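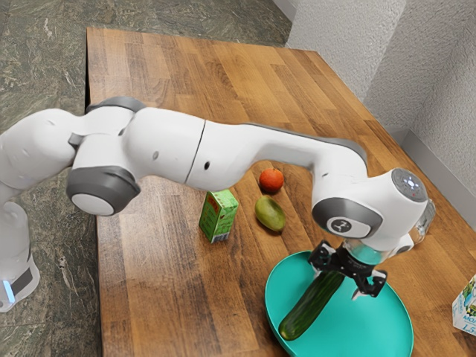

A simulated kitchen table, with the arm over a plate holding a cucumber. Picture: Ilo

Anyone hoping to hand the tidying up to a machine by Christmas may want to hang on to their washing-up gloves for a little longer, if the latest results from a small firm in Nosham are anything to go by.

Ilo, which works out of two rooms above the old seed merchant's in Dusham Road, has spent most of this year teaching a computer-simulated robot arm to do the sort of job that most of us do without thinking, usually while talking to somebody else or waiting for the kettle. The job is to clear a table. Fruit and vegetables go on a plate, cartons and bottles stay where they are, and nothing is supposed to end up on the floor (which, as any parent of small children will know, is a harder rule to keep than it sounds).

The firm put out its results in November 2022, and they make for cheerful reading in places and rather humbling reading in others. Over 3306 attempts, the software controlling the arm was asked to pick up an item of food and set it down on a plate. Some days went beautifully, the firm says, with one thing after another landing where it should. On others the arm would hover over a piece of fruit as though it had quite forgotten what it came for, and the attempt would be called off when the time ran out.

Long things have been the trouble more often than round ones. A cucumber can be gripped well enough in the middle, but take hold of it a little too near one end and the other end swings down, and then it may catch the rim of the plate and roll away. Round fruit brings its own bother, as a lime that is nudged by the first finger to reach it will happily trundle off before the second one has closed.

All of the practice has been done on a computer. Ilo says it would have liked a real kitchen from the start, but real kitchens are slow to reset and real mangoes do not last very long when they are dropped several times an afternoon. In the simulated one, the whole table can be put straight again in a moment, the fruit is never bruised, and the lot can be left running overnight while everybody goes home for their tea.

The program behind the arm is called Fang, a name that stuck from an early sketch of the gripper and that the firm has given up trying to change. It was first tried out in March on a bare table with a single item on it. Since then the tables have become gradually more like the ones the rest of us eat at, with a juice box left out here and a carton of milk there, and food lying at whatever angle it happened to land.
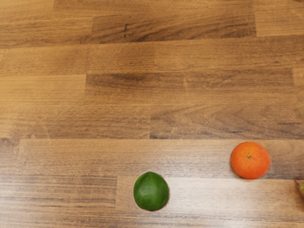
A lime and an orange-coloured fruit on the simulated wooden tabletop. Picture: Ilo

So can machines do the household chores yet? The short answer from Nosham is that they can do a small piece of one, some of the time, when everything has been set out within reach. The firm is quite open that laying fruit on a plate is a long way from doing the dishes, and further still from changing a duvet cover, a task it has been asked about so often at open evenings that it now has a slide on the subject.

It is a little more hopeful about shops. Filling a tray on a counter, or putting stray oranges back in the right crate at closing time, is much the same work as clearing the table, and it happens in the same spot every day with fewer surprises. A greengrocer's in Dusham has offered a corner of its stockroom for a trial with a real arm next year, and 11 kinds of fruit and veg have been picked out for it, grapes having been left off the list for the time being.

Before then, Fang will have another 2000 attempts in the simulated kitchen, this time with the plate moved to a different place at each go. Residents who would like to see how it is getting on can call in at the next open evening, which starts at 4 in the afternoon for the benefit of families coming straight from school. There will be squash and biscuits, handed round by people.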